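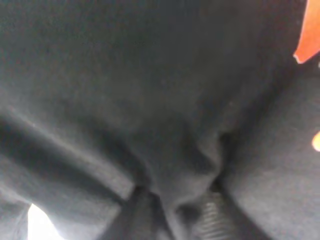
Charcoal fabric with a long diagonal fold.

Print this page | E-mail this page
275 shares | 14 comments

Part 3: Setting up your first brochure in Astano
Karabo Buthelezi, updated 2021-08-04

Okay, you've got Astano installed and your fonts loaded (if not, go back to Part 2, I'll wait!). Now we build the blank file that every other brochure will grow out of. I still use the one I made for Devmont in May, and it has saved me hours.

1. Go to File > New > Print Layout. Don't pick Screen Layout, even though it sits right at the top and looks friendlier.
2. Set the page to Letter, landscape, and turn on Three Panels.
3. Type 0.125 in the Bleed box and hit the little chain icon so all four sides match.
4. Open Grid and choose 12 columns. I like a narrow gutter, but play with it.

Note: If the panels come out the same width, make the one that folds in a hair narrower. Rolholm, my print shop, asks for 1/16 inch less.
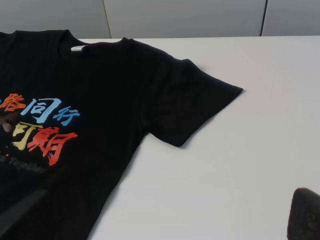 Black T-shirt with multicolored brushstroke characters across the chest.

5. Click Styles > Add and make just three: headline, body, caption. You can add more later, and you will, trust me.
6. Drag your logo into the Shared folder, then place it from there. Once you swap the file in that folder, every brochure picks up the new one!
7. Save as a template, with a name you'll know next year. Mine is Kakakhel-base, after the first client I used it for.

Caution: Saving as a template clears your undo history. Make a plain copy first if you've been experimenting. 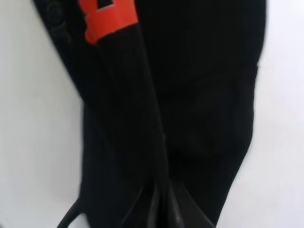

Black fabric in folds against white.

8. Run Check File. Anything marked red has to be fixed before you export, and yellow is up to you (I ignore the one about long file names).
9. Export one test PDF and print it on your own printer, both sides, and fold it by hand.

Note: Astano stops making live previews once a file passes 724 linked items. It still prints fine, the pictures just show up as gray boxes while you work.

Part 4 covers color profiles.

Print this page | E-mail this page
967 likes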